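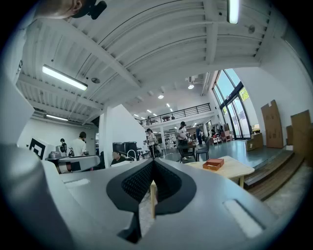

Slide 1: hello and why sourdough

Right, morning everyone. Say hello, thank Hường Ninh for the invite and for the loan of the clicker. I've been baking bread at home for seven years and for the first two of those it was dreadful — flat, grey, could've shingled a roof with it.

Ask for hands up: who's killed a starter? (Wait. There are always more than you'd think.)

Slide 2: feeding the thing

Keep this bit short. Equal weights of flour and water, once a day if it lives on the worktop, once a week if it's in the fridge. Mine came from Czesław Adamczyk, who'd kept his going since before he moved to Clellar, and I nearly lost it one June when I went camping and left it on the windowsill.

Tell the lid story if there's time. Skip it if we started late.

Slide 3: at the table

Shaping is where people get cross. Flour your hands, leave the table mostly bare so the dough can grip, and pull it towards you. Then let it rest for 40 minutes before you touch it again!

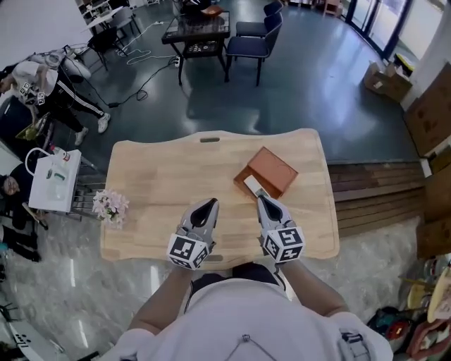 Slide 4: the oven

Hot as it goes, heavy pot, lid on for the first half. Don't peek. Pass the loaf round now, butter's in the blue tub, then questions.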